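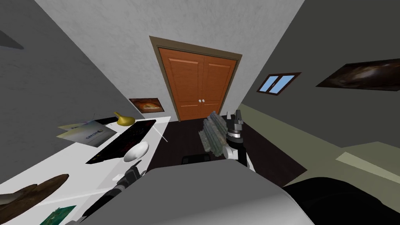 The case for leaving interior doors alone

Search this site
Enter keywords

Most domestic refurbishment in this country now begins with the removal of a wall, and most of the walls removed had a door in them. My view, after a good many years of surveying older terraced houses, is that this is usually a mistake, and that the mistake is made because the door is priced wrongly. It is treated as a piece of joinery taking up floor area. It should be treated as a control.

A room with a closable door can be heated on its own. The boiler, the radiators and the thermostat may be identical on both sides of a refurbishment, but once the partition has gone the smallest volume that can be warmed is the whole of the ground floor, and often the stairwell with it. Warm air rises up an open stair without any help. Owners then complain of cold feet at a table where the thermostat reads perfectly well, and the usual response is to raise the setting, which warms the landing.

I looked at a house in Kozan Street last March where this had been done thoroughly. The owner, Duygu Çınar, had inherited the layout from a previous refurbishment and had kept three winters of meter readings in a notebook. The readings prove little by themselves, as the winters differed and so did the number of people at home. What interested me was the column she had added for which rooms were in use. For most of each day the answer was one. She was heating the rest because there was no means of not heating it.

The acoustic argument is stronger and gets less attention. Sound passes through gaps far more readily than through solid material, so even a poor door, closed, does useful work, and a decent one with a seal at the head and threshold does a great deal more. An opening does nothing at all. Soft furnishings will reduce the echo within a room but will not stop a washing machine being heard in the next one. I have seen clients spend heavily on wall panels to deal with a problem that a second-hand door would have dealt with by the afternoon.

There is also fire. A closed door of any sort slows smoke, and in some layouts the doors on to the hall form part of the protected way out from the bedrooms above. Anyone planning to take one away should ask building control first. Too many ask afterwards.

The opposing case deserves a fair statement. Yannick Pichon, an architect with whom I have argued about this for years, holds that a closed plan wastes daylight, particularly in deep houses with windows only at front and back. He is right about the daylight. A pair of doors in a wide opening answers most of his objection, however, and it can be shut in January. Glazed doors answer nearly all of it. His second point, that people prop doors open and forget them, is a point about people – it costs them nothing to close the door when the weather changes, and they cannot close a wall that has been taken to the tip.

Where a door is failing, the repair is generally modest. Binding at the head is often a loose top hinge, and longer screws will cure it. Rattling is a matter of moving the keep by 2 mm or so. A frame that has gone out of square with the building should be checked for continuing movement before anything is planed, and if there is none, the leaf can be trimmed to suit.

I would ask only that the cost of reinstatement be written beside the cost of removal on every quotation. It seldom is.

Share 7
Comments 2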